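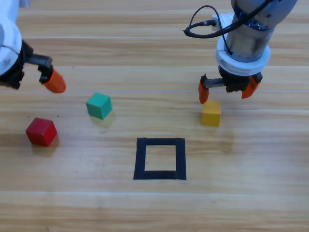 Why does the Dreser cable row feel heavier on the way down than on the way up? It's the lower pulley. The bearing is shot, and the cable drags against the side plate under load.

Bernham Strength Workshop > Notebook > Cable machines

Home Notebook Parts Loans Contact

August 28, 2018

Second go at the Dreser today. The bodybuilders over at Harasym have been complaining about it all month, and fair enough, they're deep into prep and they notice everything. A powerlifter would have kicked it and carried on. These guys do slow negatives on the row, four or five seconds down, so any sticking in the cable goes right into the elbows.

Pulled the shroud off (one bolt rounded, drilled it out, swearing omitted) and spun both pulleys by hand. Top one is lovely. Bottom one gritty, with a bit of side play, and there's a bright line on the plate where the cable has been rubbing. 

The counter we fitted in spring read 3,142 when I opened it up. I'd been telling people the cheap bearings were good for way more than that! Although the counter only clicks when the stack goes past the halfway mark, so all the warm-up sets and half reps don't show. Real number is higher, no idea how much.

Swapped in the sealed bearing from the Derow kit. It's a hair wider than the old one so I had to take the spacer down on the belt sander, checked it, took it down a bit more. Should have measured the bore first. Anyway it sits straight now and the cable runs in the middle of the groove.

Then did the pull test with the hanging scale, slow up and slow down, three weights. Before the swap the light end was fine and the heavy end was awful. After the swap the heavy end is close to the light end, close enough that I can't feel it through the handle. I still got one odd reading at the bottom of the stack, where the rubber bumper grabs. Going to leave that alone until somebody gripes about it. 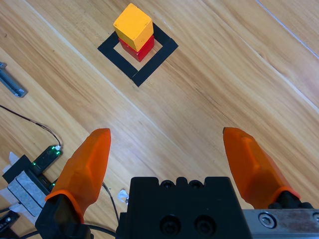

Tudur Watkins reckons the bearing is only half of it, and that the guide rods are bone dry too, so the whole stack is hanging up on the way down and the row gets blamed for it. He'd wipe them, silicone them and run the pull test again before we call it fixed. He also thinks the cable is stretched and wants a new one on before contest season gets silly.

He's probably right about the rods. I wiped one and the rag came away brown. Cable I'm less sure of, the ends look good and I couldn't find a broken strand anywhere, but I'll run it through a cotton glove next time.

Still to do:
- silicone on both rods, then repeat the pull test
- order 2 more sealed bearings, same width as the Derow one
- reset the counter and check it at 400, then again at 1,000
- new bolt for the shroud, hex head this time please
- ask Harasym if they can live without the row for one more morning in September

Seat pad is splitting along the front seam as well. Not my department but I put tape on it.

Bernham Strength Workshop | Contact the bench | Back to top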